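Garage > Road Notes
Last updated: October

My Lencho wagon just rolled past 2770 miles, and I love it! Bethel Demissie talked me into the smaller engine — good call.
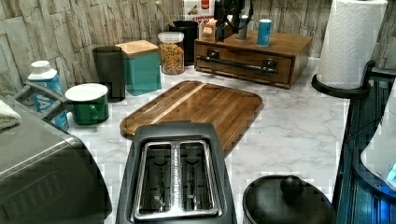

Toaster and cutting board on the counter

Heated seats, huge trunk, easy parking.

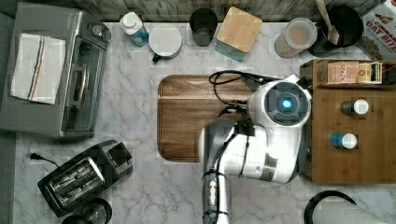
Does it need premium gas?
Regular is fine, and I get 48 mpg on the highway.

The ride is so quiet now with Drumis tires.
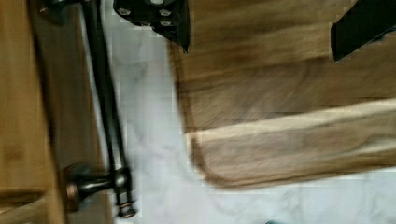 Wood grain, close up

Next up is the coast road, windows down!
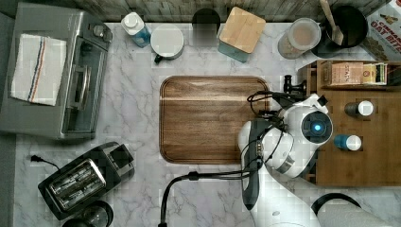
Packing for the trip

Two bags, a cooler and my good sunglasses.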